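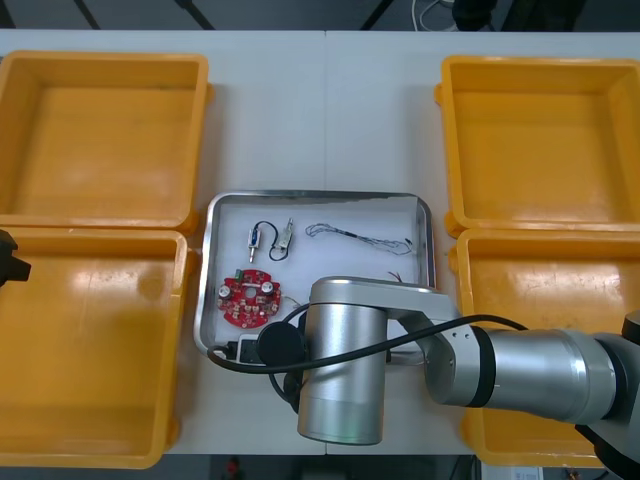

Sorting station: lined steel tray in the centre, four bins, parts waiting in the tray.

Presulell parts sorting set

Overview

Presulell is a small set of pictures and notes on sorting loose electronic parts at a bench. The parts come out of repair and strip-down work and arrive mixed: boards, wire harnesses, plugs, solenoids, capacitors. They start in one shared tray and are moved to the yellow-orange bins on either side. The set was put together at the Farina bench for anyone working on small-part sorting, bin layout or recognising components under shop lighting.

The release covers 30 sorting rounds and 200 still pictures. Each round has a plain text note listing what was in the tray at the start and which bin each part was meant for.

The bench

The table is white, made up of two panels butted together. The join shows as a faint line near the middle and can be used as a rough centre mark. The bins stay in the same layout for the whole set, two on the left and two on the right. They are referred to in the notes as UL, LL, UR and LR (upper left, lower left, upper right, lower right), always as seen from the fixed view.

The centre tray is stainless steel with a raised rim. Its bottom is lined in white so that thin leads and small plugs show up. Without the liner, dark wire on bright steel was hard to make out.
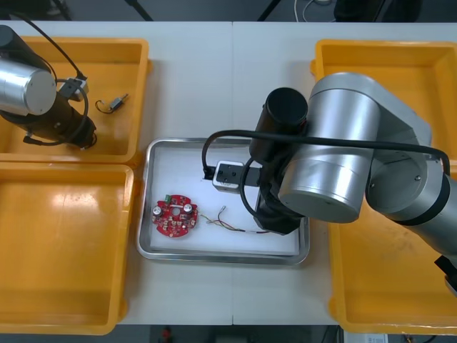 Bin assignments are given per round and are not fixed across the set. A connector that belongs in UL in one round may belong in LR in another, so please read the note before using the labels. Parts are grouped by kind only. Working condition was never tested and no label should be read as a pass or a fail.

Part classes

There are 5 classes:

board: populated circuit boards of any shape
harness: loose wire bundles, with or without a plug
connector: plugs and blocks, including those on a short lead
solenoid: the solenoid and anything wired to it
capacitor: loose capacitors only

Capacitors still mounted on a board are counted as part of the board. The round red board turns up often and carries two silver cylindrical capacitors and a small green connector, none of which get their own label while they are attached.
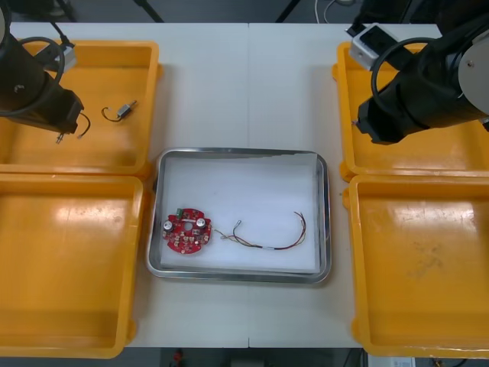
Board and multicolour harness on the tray liner. Classes: board, harness.

Harnesses are the most awkward class. The strands spread at the ends and the colour mix varies, so outlines were drawn around the whole bundle, including stray ends. Where two harnesses were tangled together they were labelled as one.

Known issues

The bins are glossy and pick up the overhead light. Expect pale patches on the floors, which can hide small parts. Some bins also have grey scuffs that could be mistaken for thin wire.

Small print on boards is readable only in the close views, and often the wrong way up. Text was left as it appears and has not been transcribed in the labels.
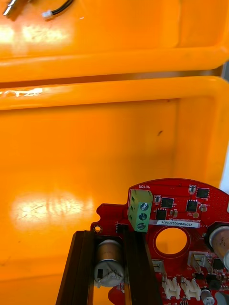 Close view of a capacitor and the red board over a bin. "MOTOR" is printed above the green terminal block.

Files

rounds/ holds one folder per round
notes/ holds the text notes
labels/ holds outlines and class names
Zusitz/ holds the script that checks labels against notes

Version 4 fixes swapped UR and LR labels in the earlier rounds. If you have an older copy, replace the labels folder and leave the rest as is.

Use

Free for research and teaching. Please credit Drukitz and give the version number. Corrections to labels are welcome; include the round, the bin code and the class you think it should be.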